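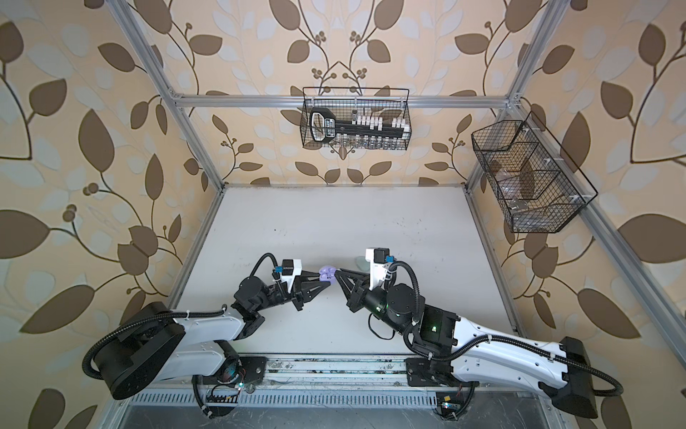
Leaf wallpaper on three sides, with the wire basket on the crossbar.

How to put patterned wallpaper on a small panel

I learned this from Annelore Ruppert, who papered shop displays for many years. The method is for non-woven paper and smooth boards up to 1000 mm wide.

What you need: a roll of paper, ready-mixed paste (I use Drustard), a short roller, a plastic smoother, a sharp knife and a steel ruler.

Step 1. Measure the panel
Measure the height at both sides. My last panel was 788 mm on the left, so I cut the paper to 800 and trimmed it later. Write the numbers on the back of the board.

Step 2. Choose the pattern line
With big leaves, decide first where one whole leaf should be.

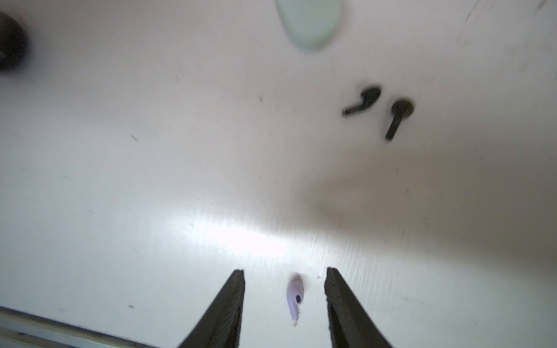
Step 3. Paste the board
Put the paste on the board and leave the paper dry. Go over the edges two times. They are the first place to lift.

Step 4. Hang and smooth
Start at the top and let the paper fall down. Smooth from the middle to the sides. For a corner, let the first sheet go 10 mm around it and lay the next one over, matching the vines.

Step 5. Trim
Wait until the next morning, then cut along the ruler. Change the blade often.

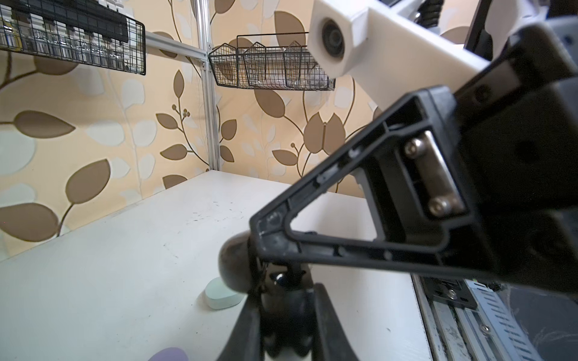

White tabletop with faint scuffs.

If a bubble stays after two days, cut it with the knife tip and press in a little paste with a thin brush.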